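Session 4: Bins, Totes and the Things We Put in Them
Storage and Household Order, evening course
Notes by Zoriana Harasym

Last week we sorted. Tonight we get to containers, my favorite part of the whole course (I will try to leave you ten minutes for questions, but I make no promises!).

Start with what the bin has to do. Most people buy the bin first and then go looking for things to fill it, and that is how you end up with 2 huge totes of mixed cables, candles and ski gloves. Pick the group of things, lay it out on the floor, and measure the pile at its widest. Then go shopping, or better, go look in your own garage.

Deep or shallow?

Deep bins are wonderful for bulky, light things: bedding, winter coats, stuffed toys. They are terrible for small parts. Anything smaller than your fist sinks to the floor of the bin and stays there until you move house. Arwel Kemeys kept a log of his workshop for us in February and found 158 loose items at the bottom of 4 deep bins, most of them screws. He has shallow trays now and is very happy with them.

If you must keep small things in a deep bin, use inserts. A smaller box set against one wall works well, as long as you can lift it out with one hand.

Color

Choose one color per room or per kind of thing and stick with it. Ankica Begović does teal for the garage and white for the linen closet, and her family can put things back without asking her. Dark colors hide dirt, but they also hide what you dropped in there, so keep a flashlight on the shelf.

Checking an old bin

Please don't throw out a bin for looking tired. Empty it completely and take it to a window.
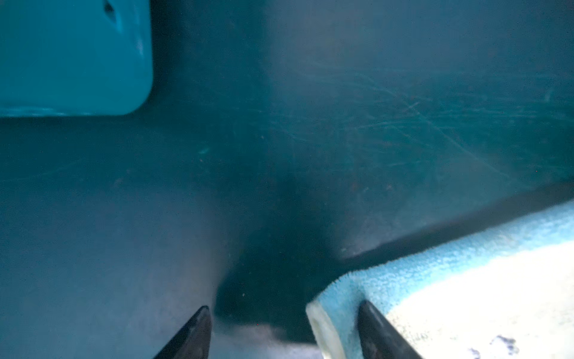
Scratches on the walls are fine. Plastic picks up fine scuffs from years of tools and boxes sliding in and out, and they do no harm at all. What you are hunting for is cracks, and the place to hunt is down where the walls meet the floor. Run your thumb along the whole curve. If it catches, flex the wall gently and see whether a line opens up.

Then wash it: warm water, a drop of dish soap, soft brush into the corners. Let it dry upside down overnight before anything goes back in.

For Monday: bring one bin from home, emptied, plus a list of what was in it. Myroslav will bring the labels.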